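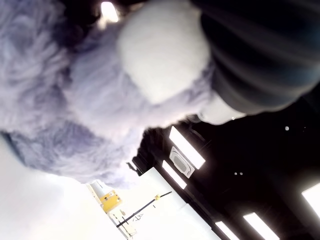 Can a 40-pint dehumidifier keep a finished basement dry enough to store fabric and stuffed goods?

A 40-pint unit is enough for a single closed basement room with ordinary seepage through the slab, provided it drains continuously and the door stays shut. It is too small for an open basement with a crawl space attached.

Review: Vudent 40 Compressor Dehumidifier, Long-Term Use
2026-09-09

The Vudent 40 is a floor-standing compressor dehumidifier with a rated capacity of 40 pints per day, a removable bucket, a gravity drain port and a built-in hour meter. The meter is the reason this review took so long to write. It read 3,798 hours when I shut the unit down for its last cleaning, and I wanted to cover a full heating season and a full wet season before saying anything about reliability.

The room is a below-grade storage and sewing room in a house outside Bumville. The walls are poured concrete behind studs and drywall. The slab has a painted surface and no vapor barrier that I could find. Shelving along the long wall holds bolts of fleece, faux fur, batting and finished soft toys in open bins. Before any equipment was installed, cardboard on the bottom shelf went limp every summer and the batting picked up a smell that airing did not remove.

Installation

The unit ships upright and has to stand for a while before it is switched on so the compressor oil can settle. The manual gives this instruction on a loose card and leaves it out of the main text. Keep the card.

Casters are preinstalled. They roll well on paint and poorly on carpet. The rear pair does not lock, and on a floor that slopes toward a drain the unit will creep when the compressor starts. I put a strip of rubber mat under it. The mat also took some of the hum out of the floor.

The drain port is on the back, low down, and takes a standard garden hose thread. The thread is plastic. Start it by hand. A washer is supplied but it is thin, and mine wept at the joint until I replaced it with a thicker one from the hardware store. The hose must fall the whole way to the floor drain. Any rise sends water back into the bucket, the float trips and the machine stops. It gives no sign that the hose is the cause.

Clearance on the exhaust side matters more than the manual suggests. With the grille close to the shelving, the unit read its own dry exhaust and cycled off early. Moving it out into the room fixed this.

Controls and sensor

The panel has buttons for target humidity, fan speed, timer and continuous mode. The buttons need a firm press. Settings survive a power outage, including the fan speed, and the unit restarts by itself afterward. Cheaper units often come back in standby, so this is worth checking on any model you compare.

The onboard humidity reading is usable but optimistic. I compared it with a Vilela wall hygrometer hung at shelf height on the far side of the room. The Vudent consistently showed drier air than the hygrometer, most of all just after the compressor stopped. The difference was steady enough to correct by choosing a lower target. After that adjustment, the air at the shelves stayed where I wanted it.

Continuous mode ignores the sensor. It is useful after a leak or after mopping and wasteful the rest of the time.

There is no app and no wireless connection. I count that in its favor. Readers who want remote alerts should look elsewhere or add a separate sensor.

Noise

Low fan is a steady rush with a compressor note under it. High fan is loud enough that I turn up the radio. The compressor start is a distinct thump, audible on the floor above through a wood joist ceiling. Nothing has rattled so far except the bucket, which buzzes when empty if it is not pushed fully home.

With the sewing machine running, low fan is not noticeable. I would not sleep in the same room.

Water removal

Most of the useful work happens in the first days. The drywall, shelving and fabric all give up stored water, and the unit ran almost without a break during that time. Buyers sometimes decide at this point that the machine is undersized. Wait until the contents of the room have dried before judging it.

After that the pattern depends on outdoor weather. In September, with warm rain and the windows closed, the compressor ran in long cycles. In winter it ran very little. Below normal room temperature, frost forms on the coil, and the defrost cycle handles it by running the fan alone. Defrost works, but water removal in a cold room is poor, as with every compressor unit. An unheated garage calls for a desiccant type.

Faux fur and high-pile fabric are slow to release moisture, and the backing holds more than the pile. Tightly packed bins stayed clammy in the middle long after the air in the room read dry. Spreading the contents out and leaving the lids off did more than any setting on the machine. The dehumidifier controls the air. It cannot reach the center of a full bin.

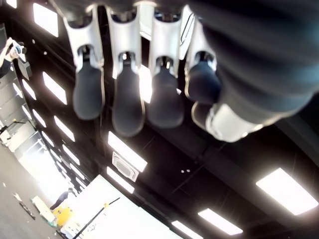

Maintenance

The filter is a washable mesh screen that slides out from the side. Sewing lint loads it quickly, faux fur lint fastest of all. Cut fur pile drifts, sticks to the intake and forms a felt layer that reduces airflow before the filter light comes on. The light runs on elapsed hours and does not measure airflow. In a room where fabric is cut, ignore it and look at the screen.

I cleaned the coil with a soft brush and a vacuum at 3,698 hours, and again at the reading given above. The second cleaning was an experiment, to see how much lint gets past a clean screen over a short interval. Very little did. The first cleaning had removed a visible gray mat from the lower fins. Getting to the coil means removing the rear cover, held by ordinary Phillips screws of 2 different lengths. The long ones go at the bottom. Put a long one in a top hole and it bottoms out before the cover is tight.

Unplug the machine first. The fins are sharp and bend easily.

The bucket collects slime if it is used regularly. With the hose connected it stays nearly dry, but the pan beneath the coil still needs a wipe.

Comparison with the Dindberg

The Dindberg unit I used before this one has the same rated capacity and a built-in pump, so it can lift water to a sink. If you have no floor drain, that settles the choice and the rest of this review does not matter. The Dindberg was quieter on high fan and had a better bucket, with a proper handle and a lid that stayed on. Its filter was smaller and clogged sooner, its coil could not be reached without breaking a clip, and its pump began to chatter and eventually stopped priming. It had no hour meter, so I can't say how long it lasted in running time.

The Vudent is plainer and easier to service. In a dusty room that counts for more than the lid.

Faults so far

The display has lost a segment and now shows an eight as a zero. The power cord is short, and the manual warns against extension cords, which limits placement. One caster has a flat spot. The compressor, fan and sensor have given no trouble.

Who should buy it

It suits a closed, heated room with a floor drain within hose distance and an owner who will clean the screen. It is a poor fit for bedrooms, cold garages and basements open to a crawl space. For textile storage, budget for a separate hygrometer and put it where the fabric is. The replacement screen is sold under the same part listing as the smaller Vudent model, and it fits both.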